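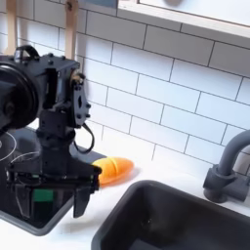 Do you need to have seen the first Wirnby movie before you watch the second one?
You can go in cold. The opening ten minutes catch you up on the sisters and the missing money, and everything after that is new.

Wirnby 2
Reviewed by Charito Layug, Apr 30, 2021

I watched this twice in one weekend and I'd put it on again tonight if my husband would let me have the TV! Golness plays the older sister, Ines, and she is so good in this. I liked her in the soap she started out in, but there she mostly got to cry on staircases. In this one she's funny, she's mean when she has to be, and there's a dinner scene with her mother where she barely talks and I couldn't look anywhere else.

The story picks up with Ines back in her home town, running the dance hall her father left behind. It holds 900 people and on a good night she sells 86 tickets. Then her old singing partner (Kanaan, with a truly awful mustache) turns up wanting to book the place for a comeback show, and of course he hasn't told her who's paying for it.

Kanaan does his own singing this time and it suits him. His voice is rougher than the one they dubbed in before, and the slow number on the loading dock is the best song in either movie. I've had it in my head all week.

The costumes are gorgeous too. Look out for the green coat, which Ines wears in the first scene and again right near the end with the collar turned up - my sister missed it and I had to rewind for her.

A few gripes. The cousin's wedding goes on too long, and it runs 42 minutes before the comeback show even gets mentioned. The subtitles on Hosar, where I streamed it, drop out during two of the songs, so if you don't speak the language you'll lose some of the jokes in the lyrics. Switching them off and on again brought them back for me.

Stay through the credits for the rehearsal clips. Golness forgets the same line over and over and Kanaan ends up singing it to her from behind a curtain.

Four and a half stars, and I'd happily watch a third one.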